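Home | News | Health | Community | Sport | Contact

Emville fund to cover travel costs for children having surgery out of state

Shares: 577 | Comments: 2

A fund set up in Emville will pay travel and lodging costs for families whose children need specialist orthopedic or neurological surgery outside the state. Applications opened this week through the Melcombe Children's Clinic, which will handle the paperwork and check medical eligibility.

The Melcombe Travel Fund does not pay for surgery. It covers transportation, lodging near the treating hospital and a fixed daily amount for meals, for one child and up to two adults. Families can also claim for one follow-up visit within 12 months of the operation.

Under the rules published by the clinic, a child must be under 16 on the date of application and must have a written referral from a treating specialist. The referral has to name the procedure, the hospital and the expected length of stay. A quote or an online inquiry to a hospital will not be accepted in place of a referral.

Income limits apply, but they are adjusted for household size and for existing medical debt. Families who are over the limit may still apply if they have paid for home changes, such as ramps or a lift, in the past two years. Receipts are required.
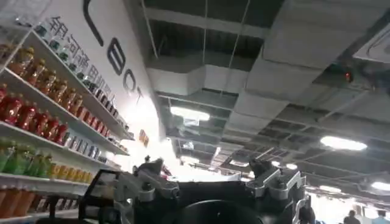 Page last changed: 03/01/2021

Most of the starting money came from Fludico, a packaging company with a plant on the north side of Emville. The rest was raised in the town through a sponsored swim and a series of collections that began in September. According to the clinic, 814 separate donations were received, with the company's payment counted as one.

The daily amount has been set at the same level for every destination. The clinic said it had considered a sliding scale based on local hotel prices but found that the lodging payment, which is based on the actual bill, already takes care of most of the difference.

The average lodging and travel claim is expected to be some $2852 per family. That figure was worked out from bills supplied by families who had made similar trips before the fund existed. It assumes a stay of three weeks, with the child spending the first part of that time as an inpatient. Longer stays can be approved one week at a time if the hospital confirms in writing that the child is not ready to travel.

Payments are made in two parts. The first is sent once the hospital confirms a surgery date, and the second after bills are submitted. If surgery is postponed, the first payment can be held over for up to six months - after that it must be returned or a new application made.

Physical therapy after surgery is not covered. Children who live in the Emville school district can be referred to the Matsuda Rehabilitation Center, which has agreed to hold places for fund families on its weekday program. The center bills insurance in the usual way. Families without coverage for therapy should ask for the separate assistance form, as the travel fund form does not transfer.

Applications are reviewed once a month. Forms received after the 20th go into the next month's review. An urgent review can be requested when surgery is scheduled within 30 days, and the treating specialist must sign that request.

Forms are available at the clinic's front desk and at the Emville public library. Completed forms may be mailed or handed in, but they cannot be accepted by fax. Copies of the referral should be attached - the original stays with the family.

Share this story | Print | Comments (2)

Related items

Clinic extends evening hours for physical therapy
School district updates rules on wheelchair transportation
Sponsored swim returns to Emville pool
How to read a hospital cost estimate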